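Been comparing grippers for Mallau all month, two-finger Flomlow against the soft Vultunix, and friends, gloves are hard!

1/ Flattening the pink ones by hand first.

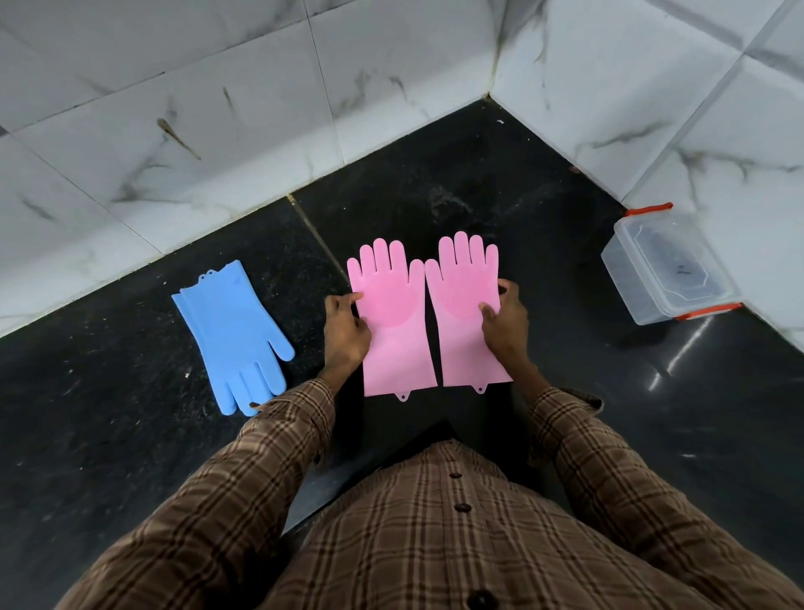
Palms up, tabs toward me.

2/ Thin floppy thumbs are where I expect the Flomlow to struggle, bless it.
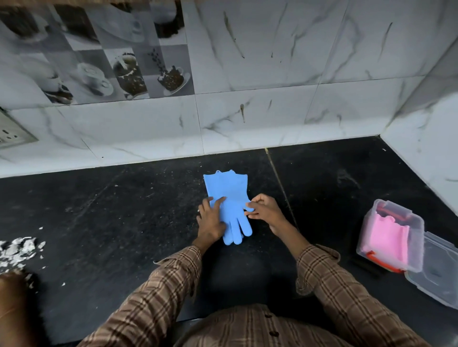

Straightening a blue thumb.

3/ Then the lid, which needs a push from above. 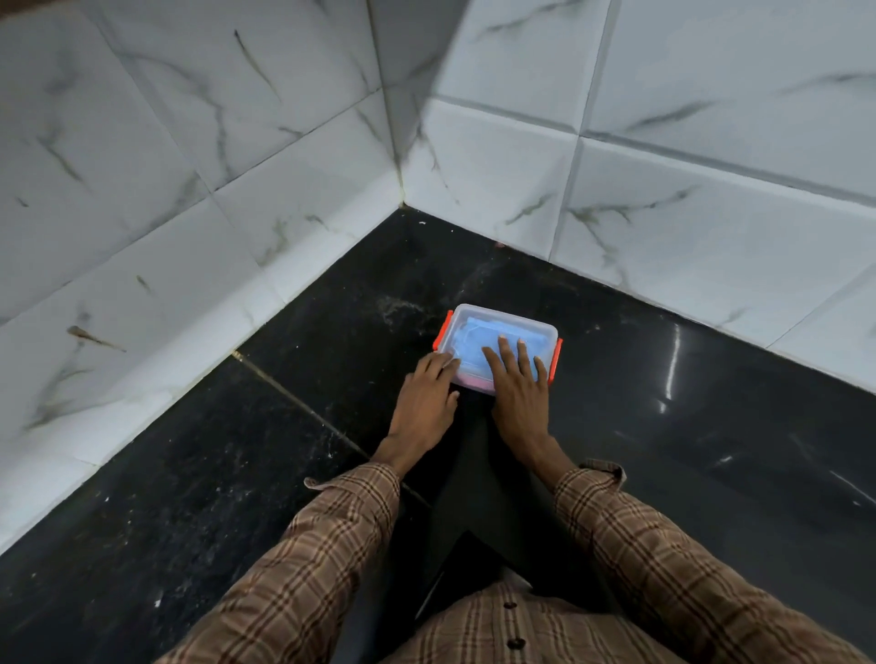
4/ Next up, 21 tries per gripper.

Last updated Apr 27, 2025
© Mallau | Contact | Back to top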